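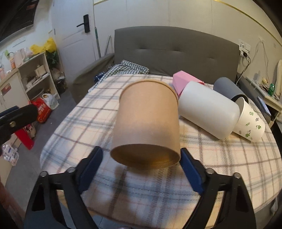 The Hernska tablecloth is sold for dining rooms, staff kitchens and shared break areas, and it has been in daily use in our second-floor break area since December. This review is published for departments considering a similar purchase. It covers fit, washing, stain behavior and general wear, and it replaces the short notice posted when the cloth was first put out. The cloth was chosen in plaid, the pattern most requested by staff, and a plain kraft-paper cup lies on its side on a plaid cloth. Readers who want a formal cloth for receptions should look at the plain weaves in the same range, which are outside the scope of this review.

Fit and finish

The cloth was ordered in the standard rectangular size. It arrived folded in a flat carton with deep creases, and these did not fall out when the cloth was left on the table overnight. One pass with a warm iron removed them. The hem is double-stitched on all four sides, and the corners are folded square. On one corner the stitching ran slightly off the edge. The supplier, Zilport, offered a replacement, which was declined as the fault does not affect use.

The overhang is generous. On our tables it reached lower than is convenient for people sitting down, and in the first days the cloth was pulled out of place whenever someone stood up. Clips solved the problem. Zilport does not include clips with the cloth, and the product page does not mention them. Departments with narrow tables should measure before ordering.

Washing

The care label calls for a cool wash and a low tumble dry. Both instructions were followed for every wash. After the first wash the cloth shrank a little in length and has held its size since then. The colors have stayed even, with no visible bleeding from the darker bands into the lighter ones. A white towel washed in the same load came out clean.

Drying takes longer than expected. The fabric is heavier than it feels when dry, and a full cycle left the hems damp. Hanging the cloth over a rail for about 7 hours finished the job. It should not be put back on a table while the hems are damp, as they will curl.

Stains

Staff were asked to report spills so that they could be treated the same day. Coffee and tea came out in an ordinary wash. Tomato soup needed two washes and a small amount of liquid soap worked in by hand. Candle wax, left over from a birthday, lifted off once hardened, but a faint grease mark remained and can still be found by anyone who knows where it is.

The cloth is not water-resistant and is not sold as such. A liquid left standing will reach the table beneath. For tables with a finish that marks easily, a pad should be used under the cloth. We used the Veloso table pad, which is thin, lies flat and is easy to trim with household scissors. It has a slight odor when new. The odor cleared after two days near an open window.

Comparison with the previous cloth

The break area was previously supplied with the Ekolum wipe-clean cover. That product remains easier to keep clean and is the better choice where food is prepared. It is also stiff, noisy under plates and cold to the touch, and staff comments on it were rarely favorable. The Hernska cloth asks for more work and is much more pleasant to sit at.

Vesela Mujić, who manages supplies for the building, has recommended keeping two cloths per table so that one can be in use while the other is in the wash. That advice has been adopted for the coming year. The added cost should be included in any request for funds — a single cloth will not be enough for a room in daily use.

Recommendation

The Hernska tablecloth is recommended for break areas and small meeting rooms, with clips and an underlay ordered at the same time. It is not recommended for kitchens or for rooms without access to a washing machine. Requests for a sample may be made at the supplies desk, where one washed and one unwashed cloth are available for comparison.

Reviewed January 2026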